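Storing and Sorting Test Tubes on a Small Bench
Project report by Kirsty Dawber, Aug 3, 2016

Introduction
The prep room at Bellamy has one short bench, shared by two classes. My project looked at how test tubes are put away there and whether a fixed layout saves time. I started in January with a count of the stock, which came to 160 tubes – 42 of them chipped or too scratched to use.

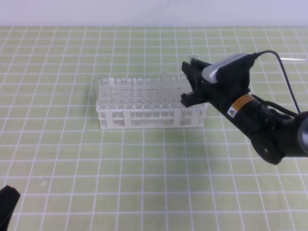
Layout was the first thing I worked on. Before the project, racks were left wherever there was space and tubes were laid down next to them. I moved everything onto a green mat with white grid lines, so a rack can be set parallel to the lines and put back in the same place. The white plastic rack has open sides, and you can check the tubes without lifting them out. Labels go on the shelf, not on the rack, as they peeled off when washed.

Filling the rack
I tried two ways of filling, front row first and back row first. Back row first was easier to read from the stool. With the tubes in the back row and the front holes left empty, there is room for fingers when a tube is taken out. Tubes do lean a little in the square openings. 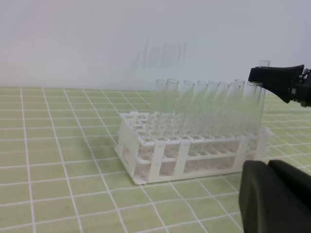

Results
Putting away 78 tubes took more than 2 minutes less with the fixed layout.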